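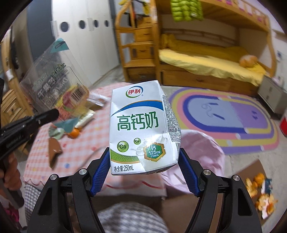

A carton of Yili high-calcium milk, marked 高钙奶.

Report of the study visit to the Simiyu dairy and packaging plant, Jatville

The Cendness Institute for Food and Nutrition organized a study visit to the Simiyu dairy and packaging plant in Jatville on 30th September. The group consisted of 30 participants from the Institute's certificate course in food supply, accompanied by two members of the teaching staff, Ailsa Mowat and Gitau Kioko. The visit forms part of the module on chilled and shelf-stable foods, which began in June and includes a comparison of milk packaging and labeling in several countries.

The group was received at the main gate by the plant manager, Salim Mussa. After signing the visitors' register, participants were issued coats, hairnets and shoe covers. Jewelry and wristwatches were left in lockers. Mr. Mussa gave an introduction to the plant, which employs 188 people and collects milk from 58 farms in the surrounding district. Most of the farms are family holdings. The remainder belong to a cooperative that also runs two of the collection stations.

Milk reception

The tour began at the reception bay, where a tanker was being unloaded. Ilham Simanjuntak, head of the laboratory, explained that a sample is drawn from every tanker before its contents are accepted. The sample is tested for temperature, acidity, fat content and antibiotic residues. A load that fails the residue test is refused, and the supplying farms are informed the same day. Individual farm samples are kept so that the source of a problem can be traced.

Several participants asked how often loads are refused. Ms. Simanjuntak replied that refusals have become less common since the plant began paying a bonus for clean results, but that the rainy months remain difficult because roads to the outlying collection stations are poor and tankers arrive late.

Heat treatment

From the gallery above the processing hall the group was able to see the separators, the homogenizer and the two heat treatment lines. One line produces pasteurized milk, which must be kept chilled and has a short shelf life. The other produces long-life milk, which is heated to a much higher temperature for a few seconds and then filled under sterile conditions. The control room keeps a continuous temperature record for both lines, and the charts are signed at the end of each shift.

Mr. Kioko drew attention to the cleaning schedule posted beside the control room door. Pipes and tanks are cleaned in place with alkaline and acid solutions, followed by a water rinse. The plant has recently changed its rinse program in order to reuse the final rinse water as the first rinse of the next cycle. The engineering staff hope to extend this to the cream tanks next year.

Filling and packaging

The filling hall was of particular interest to the group. Cartons arrive as printed board on large reels and are formed, filled and sealed in one operation by machines supplied by Zelier. The line supervisor, Fuseini Annan, demonstrated the seal test, in which a filled carton is taken from the line, emptied, cut open and checked at each seam. He also showed the group a tray of rejected cartons and explained the faults in each. The most frequent fault was a weak top seal caused by a worn jaw.

Finished cartons of long-life milk are held in the warehouse until laboratory results are complete. Pallets on hold carry a yellow card, and pallets cleared for dispatch carry a green one. The warehouse can store 1,000 pallets, although space is limited in the weeks before the school term, when orders from the district's school milk program are at their highest.

Discussion

Lunch was served in the plant canteen, followed by a discussion in the training room. Questions concerned the price paid to farmers, the recycling of used cartons, and the rules for calcium claims on milk labels. Ms. Simanjuntak advised participants to read the nutrition panel together with the claim on the front of the pack, and to check which national standard applies. On recycling, Mr. Mussa acknowledged that the district has no collection system for cartons at present. Trimmings from the filling hall are sent to a paper mill.

Participants are asked to submit their written reports to Ms. Mowat. Reports should cover one stage of production in detail and should include a flow diagram. Those who borrowed the plant's safety handbook should return it to the Institute library.

The Institute thanks the management and staff of the Simiyu plant for their hospitality and for the time given to participants' questions. A second visit, to two of the supplying farms, is being arranged with the cooperative.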